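Workshop > Galleries > Old desktops > Dell tower, side panel off

I keep a gallery for every desktop that crosses the bench, and the Dell towers are my favorites to open up. Lots of blue plastic, not many screws, and room for your hands (well, most of the time). I had a good long look at this one in February and wrote far more notes than I meant to.

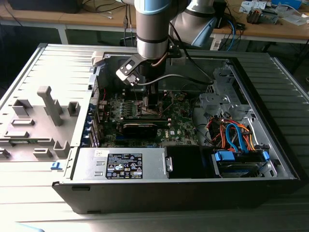 Side panel off and lying to the left, with its molded posts facing up.

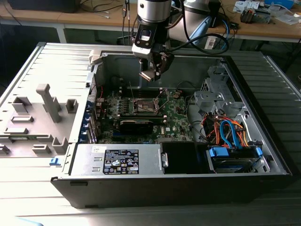

Green board in the middle, black card across it, power supply in silver down at the front.

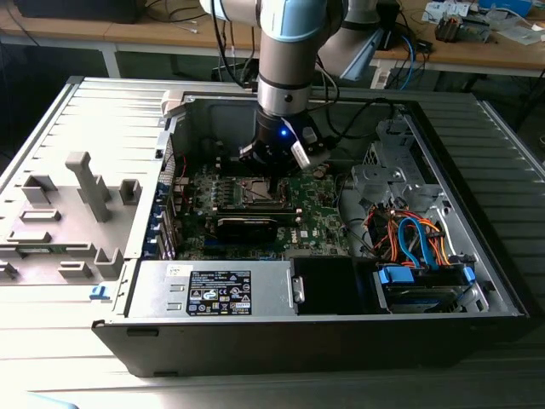

The Dell logo is printed in white on the board, low and to the right. Orange wires and blue SATA cables over by the drives.

Words and gallery by the Skolix bench – filed under Desktops, entry 469

Let's start with the side panel, which most people lean against a wall and forget. Flip it over and there's a whole little landscape in there! On this one you get tabs and brackets molded in gray plastic and one tall post that stands well above the rest. I always set the panel down with the inside facing up, the way it is in the first two pictures, so I don't rest its weight on those posts. I snapped one off a different tower years ago and I'm still a bit sore about it.

Then the blue bits. I love the blue bits. Somebody at a drawing board decided that the parts you're meant to touch should stand out, and it makes these cases so friendly to a beginner. There's blue along the expansion slots at the back and blue on the clips that hold the hard drive, so even if you've never opened a computer in your life your fingers sort of know where to go. When I'm showing a newcomer around a case I say "look for the blue first" and let them poke at it for a while before I explain a thing.

The power supply is the big silver box with the black label, and it takes up more of the case than people expect. I write down what's on the label before I do anything else – wattage, part number, all of it – and put it on the same card as the rest of the machine. My cards are up to 2746 now (that includes loose drives and a great many fans, so please don't picture 2746 computers in my shop). Leave the supply itself closed, by the way. Pull the wall cord, hold the power button down for 30 seconds, and then get on with the rest of the case.

The cables are where I slow down. Red, orange and blue all loop together near the drive cage, and it looks like a plate of spaghetti, but each one is going somewhere sensible if you follow it with a finger from end to end. I put a paper tag on both ends of every SATA cable before it comes off. I use the Wendedis string tags because you can write on them in pencil, and a pack of 60 gets me through a fair few machines. Tape works too, but it leaves gum on the connector after a summer in the drawer and then you're scraping it off with a fingernail.

The card lying across the board is the part visitors ask about. On a tower like this I take the card out early if I'm going to do anything near the processor socket, mostly to give my knuckles somewhere to go. Release the catch, lift straight up, no wiggling side to side. It goes in an anti-static bag and the bag goes in a tray, and the tray goes on the shelf and NOT on the chair, which is a lesson I've learned more than once.

Memory is next for me, then the drive. Those blue drive clips squeeze in from the sides and the whole thing slides out, and it's such a satisfying motion that I've been known to do it a couple of extra times for fun. Cooler and processor come last, with the lever eased up slowly and a cotton swab ready for the old paste.

A word on the surface, as I get mail about it. I like working on something with ribs or slats. Small screws roll into the grooves and stay there, where on a smooth table they'd be under the radiator by lunchtime. It's less kind to a case with a glossy side, so put a towel down first if you care about scratches.

If you've got one of these towers in a closet and you want to try it yourself, the parts cards are in the Navik folder and you can print them two to a page. The next gallery is the Ngô Street box, a much smaller case with everything stacked on top of everything else, and I'm going to need better tweezers before I start on it.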